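# Quarterly Premises Inspection: Wavutley Annex, Second Floor

6 May 2018. Inspection against the Bremeo tenant checklist, rev. 2. Ratings: P = pass, A = action needed, N/A = not applicable.
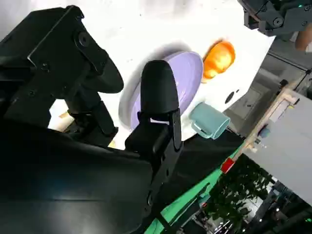
Previous report closed with two items open, 1.3 and 4.2. Both are carried forward and re-rated.

## 1. Exits and routes

- [x] **1.1 Exit doors open fully from inside without a key.** P. Door to stair B drags on the threshold for the last few inches. Still opens with one hand.
- [x] **1.2 Exit signs lit.** P.
- [ ] **1.3 Corridor clear width 42 inches or more.** A. Measured 30 inches beside the copier. Same finding as last quarter. The paper cartons have gone but a filing cabinet now stands in their place. Cabinet to be moved to the storeroom or removed from the floor.
- [x] **1.4 Stair treads and handrails secure.** P. Handrail bracket on the lower landing of stair A was retightened during the inspection.

## 2. Fire equipment

- [x] **2.1 Extinguishers mounted, gauge in green, tag current.** P. Tag on the kitchen unit is faded and should be rewritten at the next service.
- [x] **2.2 Pull stations visible and reachable.** P.
- [ ] **2.3 Clear space below sprinkler heads.** A. Boxes in the storeroom are stacked above the painted line on the rear wall. Take down the top row.
- [x] **2.4 Fire doors close and latch unaided.** P. Tested three times each. The storeroom door closer is slow but latches.

## 3. Electrical

- [x] **3.1 Panel covers closed, working space clear.** P. Circuit directory is handwritten and two entries can't be read. Not a fail under rev. 2; recommend retyping.
- [ ] **3.2 No extension cords used as permanent wiring.** A. One cord runs behind the reception desk to the water cooler. Ivgate has been asked to quote for an outlet. Until it is fitted, the cooler stays unplugged.
- [x] **3.3 Power strips not linked together.** P.
- [x] **3.4 GFCI outlets trip and reset.** P. Kitchen left and right both tested.
- [ ] **3.5 Space heaters.** N/A. None found on the floor.

## 4. Kitchen and restrooms

- [x] **4.1 Floor dry, mats flat.** P.
- [x] **4.2 Leak under kitchen sink.** P, previously A. Trap replaced by Ivgate. Cabinet base is stained but firm. Item closed.
- [x] **4.3 Hot water at the restroom taps.** P. Slow to arrive at the far basin.
- [x] **4.4 Exhaust fans running.** P. Fan in the smaller restroom rattles on startup.

## 5. Storage and loading

- [x] **5.1 Shelving anchored to wall.** P.
- [ ] **5.2 Load limit posted on each rack.** A. Plate missing from the rack nearest the door. The matching racks are posted at 2,000 lb; do not assume the same figure until the maker's paperwork has been checked.
- [x] **5.3 Hand truck and stepladder in good order.** P. One rubber foot on the stepladder is worn at the edge. Look at it again next quarter.

## Actions

| Item | Action | Owner | Due |
|---|---|---|---|
| 1.3 | Move filing cabinet | Tenant | Immediately |
| 2.3 | Lower storeroom stack | Tenant | Immediately |
| 3.2 | New outlet at reception | Ivgate | End of May |
| 5.2 | Confirm rating, fit plate | Tenant | End of May |

Item 1.3 goes to Chiang Property Services as a repeat finding. Signed copy held at the Wavutley front desk.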